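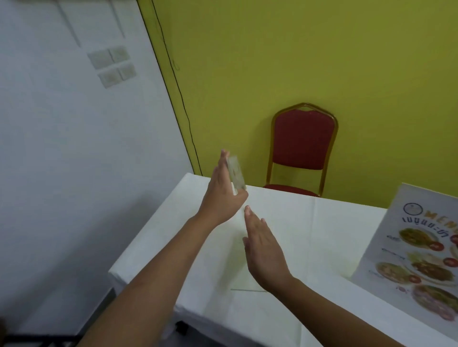 Rutach

By Su-bin Yeo
Updated in March

Rutach is a computer-aided manufacturing program for laser cutters and small CNC routers. It reads two-dimensional drawings, arranges the parts on a sheet of material, and produces the tool paths that the machine follows. It is used mainly by sign shops, model makers, and school workshops.

History

The program began as a set of scripts written by Joon-young Ma to place small parts on leftover sheet stock. The scripts handled straight-sided shapes only, and parts with curves had to be boxed in a rectangle first. Ma later rewrote them as a desktop application with a drawing window and a machine library. The name comes from the folder in which the first scripts were kept.

Version 7 replaced the original nesting code with an engine called Lellov, which can turn parts to any angle and place small parts inside the cutouts of larger ones. Files saved in earlier versions open normally, but their layouts have to be calculated again before output.

Features

Drawings are imported as DXF or SVG files. On import the program closes small gaps between line ends, removes duplicate lines, and marks any outline it can't close. Lines are sorted into layers by color, and each layer is given an operation: cut, score, engrave, or ignore.

Cutting order is set automatically. Inside features are cut before outside edges, so that a part doesn't shift before its holes are finished. The order can be changed by hand, and short bridges – called tabs in the program – can be left to hold parts in the sheet.

The material library ships with 433 entries, grouped by material and thickness. Each holds values for speed, power, number of passes, and cut width. Users can copy an entry and edit the copy, but the supplied entries are locked.

Output

Rutach writes G-code through post-processors, which are plain text files that describe the commands a given controller accepts. A separate module, Skendari, sends jobs over the network and keeps a log of each one for 365 days. Skendari can hold up to 50 jobs in its queue. It doesn't start a machine by itself; the operator has to confirm each job at the controller.

Licensing

The program is sold under a single-seat or a workshop license. The trial version imports, edits, and nests files without limits but doesn't save tool paths. Coutinho, a free viewer, opens Rutach layouts for checking and printing.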